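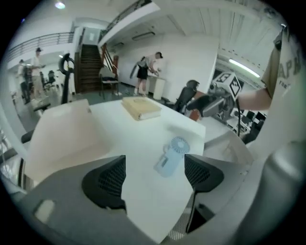 Ladan Moradi
Product Support Writer, Haltel

Page updated 26/08/2019

Rilside Door Barrier

If you have ever stood in a hallway with an armful of towels, watching brown water come in under the front door, you already know why we carry the Rilside. It is a removable flood barrier for ordinary household doors, the kind of doors most of us have, and it is made to be put up by a person who is tired and worried and quite possibly working by flashlight. We sell a good many things for wet weather at Haltel, and this is the piece of equipment I get the most letters about. I read all of them, so please keep them coming!

What it is

The Rilside is a stiff panel with a soft rubber seal along the bottom and both sides. It sits in the outside of your door opening and is held there by a screw brace that you tighten by hand. The brace pushes outward against the walls of the opening, the seal squeezes down, and the panel stays put – no drilling, no rails left on your nice brickwork for the rest of the year, and nothing to ask your landlord about. When the forecast clears, you loosen the brace, lift the panel out, hose it off and put it away.

It slows water down and keeps most of it outside. A little seepage at the corners is normal, especially on rough stone or an old sill with a dip in it, and a mop and bucket just inside the door will earn their keep. Please don't expect the barrier to hold back a river that has decided to come through your living room. If your local emergency service tells you to leave, leave the barrier where it is and go.

Sizes

There are 4 panel widths, from Narrow (back doors, laundry doors, those funny little side gates) up to Extra Wide, meant for patio doors. Each panel adjusts a few inches either way with the brace, so you don't need to be exact to the hair, but do measure the opening at the bottom as well as halfway up. Old houses lean. Mine certainly does, and I ordered the wrong size the first time, which Dinesh Menon in our warehouse has been kind enough to mention only at the holiday party.

What comes in the box

Barrier panel with seal fitted
Hand-tightened screw brace
2 spare seal strips
Storage sleeve with carry handle
Printed instructions, large type

Putting it up

Sweep the sill first. Grit is the great enemy of a good seal, and a quick going-over with a stiff brush does more than any amount of extra tightening. Set the panel down squarely with the arrow pointing up, lean it gently against the frame, and turn the brace until it feels firm. Then go back and give each side a bit more, a little at a time. Most people tell us they have it in place in roughly 4 minutes once they have practiced. Do practice – pick a dry afternoon, put the kettle on afterward, and write on the back of the panel which door it belongs to.

Remember that anyone in the house needs another way out while the barrier is up. Agree on it beforehand, children and guests included.

Looking after it

Floodwater is dirty, so wear gloves when you take the panel down. Wash it with plain water and mild dish soap, and let it dry completely before it goes back in the sleeve. Keep it out of direct sun, lying flat if you have the room, and wipe the seal with a damp cloth at the start of your wet season. Bleach and solvents will make the rubber brittle. If the seal looks cracked or stays flattened, swap in a spare strip.

Warranty and ordering

The panel and brace are covered for 3 years against faults in manufacture. Seals wear out with use and are not covered, though replacements are inexpensive and we keep them on the shelf. Save your receipt somewhere high and dry, please, along with photos of the barrier in place. Your insurer may want to see both, and it is worth asking them before the season starts whether fitted barriers make any difference to your policy.

For help with measuring, ask for Morena Dal Bello on our order desk. She is happy to look at a sketch on the back of an envelope. Street and neighborhood group orders go through Valquíria Lopes, who can arrange a shared delivery to a single address.

Often bought with the Rilside: Clirov air brick covers, Ajayi hand pump, replacement seal strips.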